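30 juillet 2018

Arrivé tôt pour avoir le bras à moi avant que les autres ne réservent le créneau. J'ai relancé le planificateur avec la branche d'hier soir, celle où Borkowska ne recalcule plus toute la trajectoire à chaque nouvelle estimation de pose. Elle garde le début du chemin et ne refait que la fin. Sur le papier on gagne du temps de calcul. Dans les journaux on voit surtout que le raccord entre l'ancien morceau et le nouveau crée une marche dans la vitesse de l'axe 4.

Passé une heure sur cette marche. J'imposais la continuité en position et en vitesse, pas en accélération. Corrigé avec un polynôme d'ordre plus élevé sur les derniers points conservés. Recompilé, puis repris la tâche des deux paniers, toujours avec le bloc rouge.

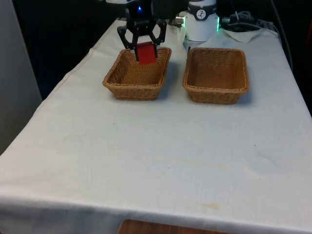

Liesl Bachmann trouve que je m'y prends à l'envers : pour elle, il faudrait d'abord figer l'interface entre Rirkari et le planificateur, puis seulement toucher au lissage, sinon on règle des gains sur des messages dont le format va encore changer. Elle l'a écrit dans le ticket, en quatre lignes. Elle a raison sur le format. Je lui ai répondu que je gelais les messages en septembre et que d'ici là j'avais besoin d'un mouvement propre pour mesurer autre chose.

Le reste de la matinée sur les horodatages. Rirkari publie la pose du cube avec l'heure de fin du traitement et non l'heure de la capture. L'écart est de 67 millisecondes en moyenne. Pour un objet immobile cela ne change rien, mais dès que le cube est dans la pince et que le bras bouge, la pose estimée traîne derrière la pose réelle. Le planificateur croit alors à un glissement dans la pince et demande une correction inutile. J'ai fait remonter l'heure de capture jusqu'au message. Trois fichiers à modifier, un test à réécrire.

Vérifié ensuite le choix de la destination. Quand la pose estimée tombe entre les deux paniers, les deux coûts sont presque égaux et la décision change d'un cycle à l'autre.

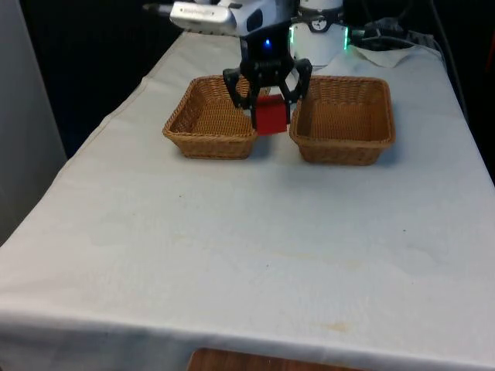

Après-midi

Ajouté une hystérésis : une fois le panier choisi, il faut un écart de coût net pour en changer. Le seuil est dans le fichier de configuration, à 8 pour cent pour l'instant. Je l'ai pris au jugé, il faudra le justifier.

Rejoué hors ligne les enregistrements stockés sur Hollell, environ 2511 séquences. Avec l'ancienne version, 723 montraient au moins un changement de destination en cours de transport. Je n'ai pas encore le chiffre pour la nouvelle, le calcul tourne encore. Satish Shakya a relu la demande de fusion et m'a fait retirer une variable globale que j'avais laissée pour le débogage. Il voudrait aussi que l'état de l'hystérésis soit remis à zéro à l'ouverture de la pince, et pas au début de la tâche suivante. Fait.

Fin de journée sur la phase d'approche. La machine à états passait de « recherche » à « descente » sans attendre une pose stable.
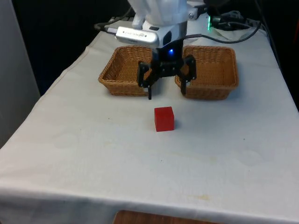 J'ai donc mis une condition sur la variance des dernières poses reçues, avec un délai maximal pour ne pas rester bloqué. Si le délai est dépassé, on repasse en recherche et on écrit un avertissement dans le journal. Lerketano affiche maintenant l'état courant et la variance sur la même courbe, ce qui m'évite d'ouvrir deux fenêtres.

À reprendre demain : le seuil de variance, la documentation du nouveau champ d'horodatage, et le test d'intégration qui échoue une fois sur deux sur le serveur alors qu'il passe sur ma machine. Je soupçonne l'ordre de démarrage des nœuds. Répondre aussi à Liesl au sujet du format.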